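Keeping the shirt cell alive: a chat with Hamisi Mussa

I got to the Mugo workshop early, and Hamisi Mussa was already under the table with a flashlight in his teeth. He waved me down there with him, so the first part of this interview happened on the floor (my knees have opinions about that).

Hamisi looks after the folding cell, two arms over one big worktable. Before this he spent years servicing pumps at Filtex. "Pumps tell you when they're unhappy," he said. "They scream. An arm just gets a tiny bit worse every day, and you blame the T-shirt."

I asked what he does first thing. He starts with the cables! He runs a hand down each one, top to bottom, feeling for a spot that's gone stiff or a strap that has crept. "You want slack at the elbow, and you want it in the same place as yesterday. Too tight and it pulls on the connector. Too loose and one day the arm grabs its own cable." In January that second thing happened, and it cost them 3 days while a replacement came from Niduvis. He still sounds annoyed.

Then he wipes down the fingers on both grippers, and after that comes a slow test, one arm lifting a shirt by a corner while the other one comes in low. 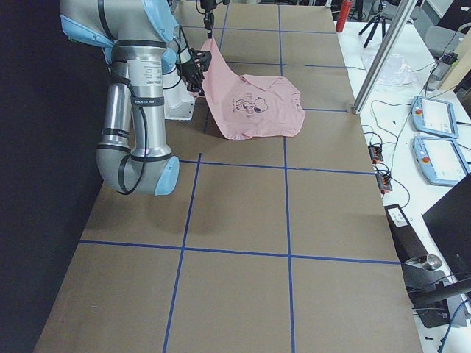 How often do the gripper fingers need to be cleaned?

Every 20 shirts, with a dry cloth first and a little alcohol if lint is still stuck to the tips.

The table covering gets its own rules. It's brown cardboard, and Hamisi swears by it. "I tried a rubber mat from Carneo. Beautiful mat. The cloth stuck to it and wouldn't slide." So cardboard it is, with blue tape marking off the surface so he can put a shirt back down where the last one started. When the tape begins to lift at the ends he pulls the whole strip and lays a new one. Patching, he says, leaves a ridge, and a gripper working that low will find it.

We got onto speed, and he laughed. New people always want to turn it up. He keeps the cell at 60 percent after any repair and leaves it there until he's watched a full shift go by. "I sit with my coffee and I keep a pendant within reach. That's the job. People think it's wrenches."

And the wrenches? He does own some, and he showed me the torque one with real pride. The finger screws get checked every 2 weeks, and he writes each check in a paper notebook that lives in his jacket. I asked if I could photograph a page. He said his handwriting was private, and went back under the table.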